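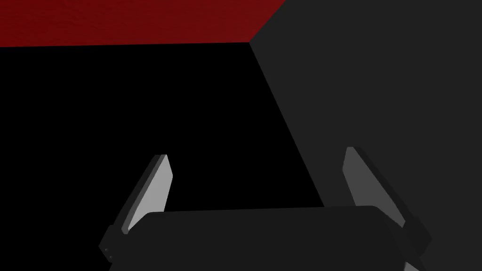

What is a discharge petition?

A discharge petition is a motion that forces a bill out of committee and onto the floor of a legislature without the consent of the committee chair or the presiding officer.

In the Tallthorpe Assembly, a petition needs 91 signatures. Members may sign or withdraw until the threshold is met, after which the list is closed and printed in the journal. The bill then waits 5 sitting days before a vote can be called.

Few petitions reach a vote. The best known concerned Bill 3422, the Pillside water measure, which had been held in committee for two sessions. Majority leaders brought it up under a regular rule once the signatures were in.

See also: Cloture; Rules committee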